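Chapter 7
Comparing Grippers on a Single Task

Chapter 6 dealt with one gripper at a time. You measured how far it opened, how fast it closed and how hard it squeezed. Those numbers go on a data sheet, and a buyer can read them without ever turning the machine on. They say little about how the gripper will do when it has to pick up fruit.

This chapter is about running the same task with more than one gripper and getting results that can be set side by side. Most of the examples come from a trial that Hường Thái ran at Tellham in March. She compared two sets of fingers, the Lyons and the Sandstead, on the same arm with the same controller. Each set was tried on 12 kinds of produce. The full record runs to 1,866 grasp attempts, and 121 of them were thrown out before the analysis. Section 7.4 explains why they were thrown out and whether they should have been.

After working through the chapter you should be able to:

Write a task description that another person can follow.
Choose start positions for the object and the gripper.
Decide in advance what counts as a failed grasp.
Read footage from a wrist camera alongside the controller log.

You will need the log sheets from Chapter 6. The exercises at the end use a shorter set of 10 attempts per object, which fits into one lab period.

7.1 Where the Attempt Begins

An attempt has to start somewhere, and the start must be written down. In the apple trials the fingers began nearly closed, with the fruit off to one side and open cloth between them. The arm had to travel sideways and open before it could grasp anything, so both of those motions belong in the recorded time.

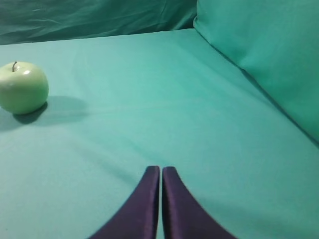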